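Handling and Packing, Week 6
Notes to go with the visit to Steren, Harnley site
Tutor: Dorian Gilbert

Read these before you write up. They cover what was shown, what was said, and the parts most of you missed while looking for the biscuits.

1. Why we went

Steren packs mixed grocery orders, which means small things of every shape going into one box. In February you all did the exercise on cartons, and most of you concluded that picking things up was a solved problem. It is, for cartons. A carton has flat sides, keeps its shape and stays where you left it. The visit was meant to spoil that for you.

There were 31 of us and one kettle. Thank you for your patience, those who showed any.

2. The talk

Our hosts opened with slides, of which there were 47. The useful ones were numbers 4 to 9, on how they sort goods by the way they behave when squeezed. Copy this out, as it comes back in the exam:

Stiff: boxes, tins, hard tubs. The object decides where the fingers stop.
Soft and full: sachets, pouches, bags of sauce. The contents move away from the pinch and the weight moves with them.
Soft and empty: film, sheet, wrappers. Hardly any weight, no shape worth mentioning, and a will of its own.

The rest of the slides concerned the company's history and a new logo.

3. The bench demonstration

Two-finger grippers, a white table and ordinary shopping. If you were expecting a big orange arm behind a cage, you were in good company, and one of you said so rather loudly. Steren does most of its early work at this scale. The fingers are held in the hand, a person does the picking, and the camera on the tool records it. The arm comes later, when there is something worth teaching it.
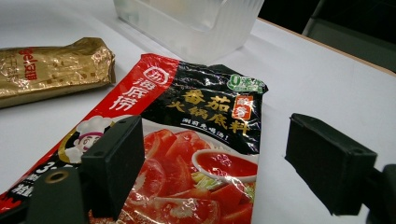 Soft and full goods took up most of the questions. Where should you take hold of a pouch? The middle gives you the weight evenly but the least to grip. The sealed edge gives you something thin and firm, but then the whole thing swings like a wet sock. The answer from the bench was "it depends", followed by a long pause, followed by the sensible remark that it depends on what comes next. If the pouch is going flat into a tray, hold the middle and keep low. If it is going upright into a box, take the edge and wait for the swinging to stop. Waiting is allowed. Several of your draft plans have the robot doing everything at once, like a man looking for his keys.

Note also the matter of glossy packaging. Shiny film throws light back at the camera, and the bright patches move when the film does. Anyone who has tried to read a crisp packet under a strip light knows the feeling. Le Goff, who supply the lamps, recommend softer light from two sides. They would, they sell it by the pair, but the advice is sound.

4. Thin sheet

This was the part I had come for, and also the part during which four of you went to find the toilets. 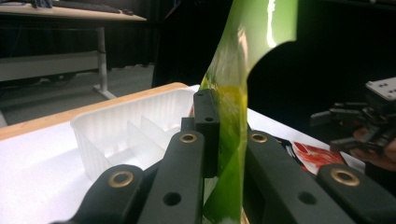

Thin sheet is awkward because gripping it in one place tells you very little about the rest of it. With a tin, if you know where your fingers are, you know where the tin is. With sheet, you know where your fingers are. The bright green piece made the point well enough: pinched between the two central fingers, it was crumpled at the grip and curled away to one side higher up, with a long streak of glare down the curve to confuse matters. Try writing down the position of that object in three numbers. Then try it in six. When you give up, you will have reached the start of chapter 8.

The finger linkage deserves a proper look too. The two sides mirror each other, so the fingers close evenly on the middle. This is good for centring a box and does nothing at all for a sheet, which has no centre it cares to tell you about.

5. Things said that are worth keeping

"Close until it stops" is a fine rule until you meet something that never stops.

The older Brado fingers were swapped for longer ones after 23 days. Longer fingers reach deeper into a box and bend more at the tip. You may not have both. Write that down, since your group project appears to assume otherwise.

A failed pick is still a recording. They keep those. Please do the same in your lab books, where failure has so far gone oddly unreported.

6. For the write-up

Choose one item from each of the three groups above, from your own kitchen. For each one, say where you would grip it, what you expect to move, and what would make you let go. Sketches are welcome. Photographs of your flatmates are not.

Two sides at most, handed in by 19th July. Late work goes to the bottom of the pile, and I read from the top, with diminishing good humour.

Visitor badges are still owed by three people. Harnley would like them back.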